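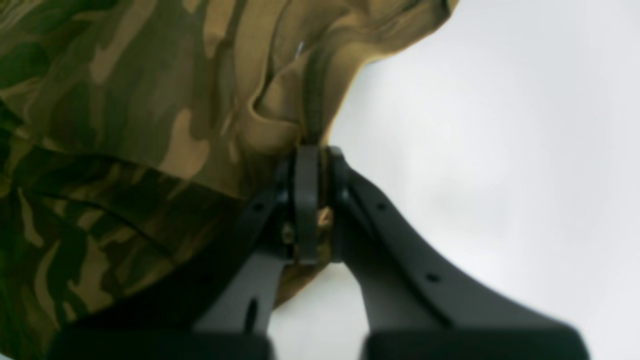 4. Folding and packing camouflage cloth items

Read this section before you put anything away for the season. It covers jackets, pants, soft bags and covers in woodland-pattern cloth. Sections 2 and 3 (washing, drying) come first. If you skipped them, go back.

A word on claims. The hang tag on the Tudura cover says the cloth "packs itself." We have packed a lot of cloth and have yet to see any of it do this. The steps below take a few minutes and need a clean, light-colored table. A light surface is worth the trouble, as small things that fall off camouflage cloth are hard to find on anything darker.

4.1 Before you start

1. Empty every pocket and channel. Turn pockets inside out if they allow it.
2. Feel along the seams with your fingertips. Olive and brown blotches hide pulled threads, burrs and small stains very well, and looking will only get you so far.
3. Find all the hardware: zipper pulls, snaps, cord ends. Close what closes.
4. Check that the item is dry all the way through. Press a folded paper towel into the deepest crease and hold it there while you count to twenty. Any damp spot on the towel means the item goes back on the line.

Caution: Do not trust "quick-dry" on a label. The outer layer may well be dry while the layer under it is still damp, and you will find out in April when you open the bag.

4.2 Flattening the cloth

1. Lay the item face down.
2. Pick it up by a seam. A seam is stronger than the open cloth next to it and gives you something narrow to hold.
3. Shake twice, away from your face, and lower it back to the table.
4. Smooth from the middle toward the edges with a flat hand. Work on the top layer first, then reach inside and smooth the lower one. Two layers will slide against each other, and a crease in the bottom layer keeps coming back through the top.
5. If a raised seam bunches into a tight channel, hold one end and ease the cloth out along it a little at a time. Do not yank.

Note: Some creases will stay. The Prukar care card promises a "wrinkle-free finish" after one smoothing. We got nothing of the kind on any item we tried, and we stopped worrying about it. Soft creases do no harm in storage. Sharp ones under weight can leave a pale line.

4.3 Folding

1. Fold the sides in to the middle so that the item is a long strip. Keep zippers and snaps on the inside of the fold, but not directly on the fold line.
2. Fold the strip in half from the bottom, then in half again.
3. For bags with a drawn or gathered opening, loosen the opening fully before folding.
4. Press the air out with your forearm. Stop when the cloth stops giving.

Rolling works too. People who roll will tell you it saves half the space. We measured, using a Zanetti storage box and 232 ounces of mixed clothing, and the rolled load closed with about as much room to spare as the folded one. Use whichever you find easier.

4.4 Storing

1. Put the heaviest items at the bottom.
2. Leave a hand's width at the top of the box.
3. Write the contents on the outside. "Camo stuff" is not a label, as you will have five boxes that could be called that.
4. Store off the floor, out of direct sun.

Caution: Do not use vacuum bags for padded items. The Claramari bags are sold as safe for "all fabrics" and they may be, for a weekend. Over a winter the padding flattened and was slow to come back – one vest never did.

4.5 Common problems

The fold will not stay down. Usually there is a piece of hardware inside it. Open the item up, move the zipper pull to the side, and fold again.

One side is thicker than the other. The lower layer has bunched. Go back to 4.2, step 4.

The cloth smells after a few weeks. It went in damp. Wash it again. Scented sachets cover the smell and do nothing about the cause, whatever is printed on the packet.

A thread has come loose at a seam. Trim it to the length of a fingernail and leave the rest alone. Repairs are in Section 6.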